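Prandham Wrist-View Simulation Set: Data Card and Procurement Notes

Version 2, revised December 11, 2020
Maintained by the Equipment Planning Office, Prandham
Contact: Nele Baert

Purpose

The Prandham set is a collection of simulated wrist-camera views of a parallel gripper at work near large panels and long, narrow bars. It was prepared to support the purchase of gripper equipment for the Hellport site. It allows the planning office to compare finger lengths, jaw openings and camera mounts before any order is signed.

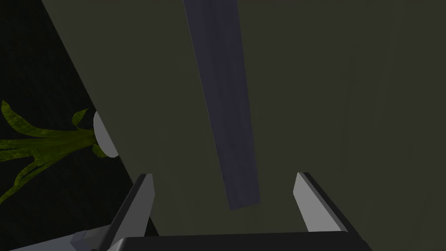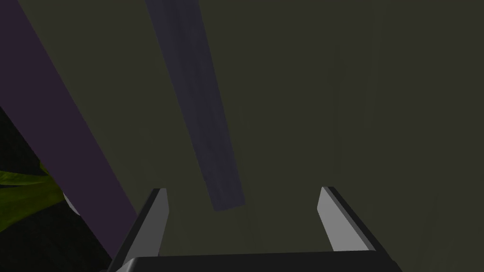 Both views show the gripper open, with a slate-blue bar ending above the fingers.

In written comments on the first version, Omar Ghanem objected that the budget treated simulation as free once the license was paid. The staff hours spent building and correcting each scene should be charged to the equipment line, he wrote, or the office would keep comparing a full hardware price with half of a software price. He also asked that the cost of replacement fingers be listed apart from the cost of the gripper. Both requests have been adopted in this version.

Contents

Episodes: 738
Scene layouts: 25
Gripper types: 2, both parallel
Source: rendered simulation only

Each episode folder contains the rendered views, the joint positions and a settings file. The settings file records the jaw opening, the finger length and the lighting level. Episodes that ended early are kept and are marked in the index.

Intended use

The set may be used to check whether a proposed finger or camera mount leaves a clear view of the work. It may also be used to prepare questions for suppliers and to estimate how many scene layouts a later purchase review will need.

The set must not be used to establish grip force, finger wear or cycle time. Those figures are to be taken from supplier trials on physical equipment. Several scenes are dim, and results on visibility should be read together with the recorded lighting level.

Budget treatment

Costs are divided into four lines: gripper and mount, replacement fingers, software license, and staff hours. Quotations have been requested from Van Damme and Zestard for the first two lines. Each quotation must state delivery terms, the period for which spare parts will be stocked, and the price of an additional mount ordered after the first delivery.

Staff hours for the present version are capped at 80. Hours beyond the cap require written approval from Roos Cuypers before the work is done. License renewal falls in October and is entered in the year in which it is paid.

A lease remains under review. Lease offers will be considered only where the supplier permits the fingers to be changed on site.

Known gaps

No layout includes moving people or vehicles. Surface finishes were chosen by hand and do not correspond to measured materials. Cable routing is not modeled, so clearance around the wrist must be checked again at installation.

Changes and requests

Corrections to the index should be sent to Haruna Sekiguchi with the episode number. Requests for new layouts should name the purchase decision they are meant to support and the budget line to be charged. Copies for use outside Prandham are issued by Nele Baert on written request.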